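Tolel Open Day

The Tolel Open Day is a yearly public demonstration of robotic repair and dismantling work, held at the Tolel workshop in Lerden. It is best known for its computer bench, where a robot arm works on ordinary desktop machines in full view of visitors. The event grew out of an informal evening for local repair clubs and has since become one of the liveliest dates in the town's calendar, with talks, a parts swap and a long queue for the bench itself.

Background

Tolel was set up by Ritu Dwivedi and Clive Heywood to study how robots might help with the taking apart and refitting of used electronics. Dwivedi had worked on gripper design at Zamarley, while Heywood came from Brunton, a computer refurbishing firm, where he had spent years opening cases by hand. The two met over a pallet of scrapped office machines and, by Heywood's account, argued about screws for most of an afternoon.

The first full open day took place on October 19, 2019 and drew 985 visitors, far more than the workshop had planned for. Talks were moved into the loading bay and given twice over. Later events have used timed tickets for the bench, though the rest of the building can be walked round freely.

The computer bench

The bench has a slatted aluminium top, and the computer is laid on its side with the side panel off, so that the motherboard, power supply and drive bays all face up towards the arm. A grey 3D-printed fixture with pegs and holders stands next to the case. Prints of this sort are a great strength of the workshop: a new one can be drawn up and made overnight, and 84 different designs hang on the wall by the stairs, including several glorious failures that Dwivedi is always happy to talk about.

The arm carries a black gripper at its wrist. Visitors often expect something larger and faster, and are surprised by how close and careful the work is. Cables are a constant difficulty. They flop, they cross one another, and no two machines have them in quite the same place, so a route that suited one computer may be useless for the next.

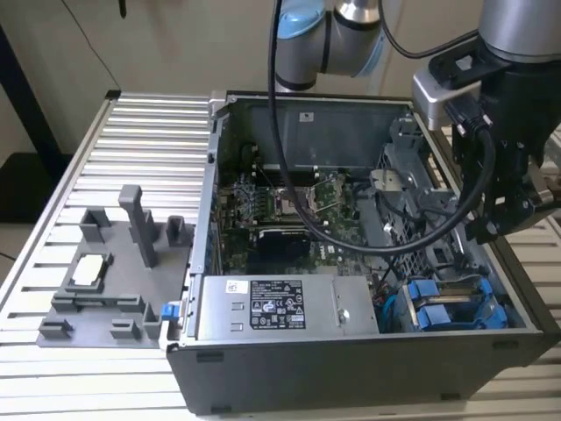 Drive handling

The most popular part of the demonstration deals with hard drives. Many office computers hold their 3.5-inch drives in plastic caddies that slide into a metal bay, an arrangement meant for human fingers and a real test for a gripper. The jaws must close on the caddy firmly enough to guide it, keep clear of the drive's circuit board and follow the line of the bay. A slight tilt is enough to make a caddy bind, and the crowd tends to go very quiet at this stage!

Heywood usually gives the commentary. He likes to hand round a spare caddy so that people can feel how much the plastic gives, and children are invited to try fitting it into an empty bay with kitchen tongs. Each session lasts roughly 9 minutes, followed by questions, which regularly run on for much longer.
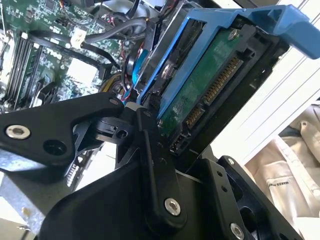 Gripper holding a blue drive caddy, partly inserted in its bay.

Talks and other activities

Two talks are given each year, one on fixtures and one on the reuse of old computers. The parts swap runs alongside them in the yard, and memory modules and power supplies are the quickest to go. A smaller winter session for schools is held in January, with the same bench and a shorter talk.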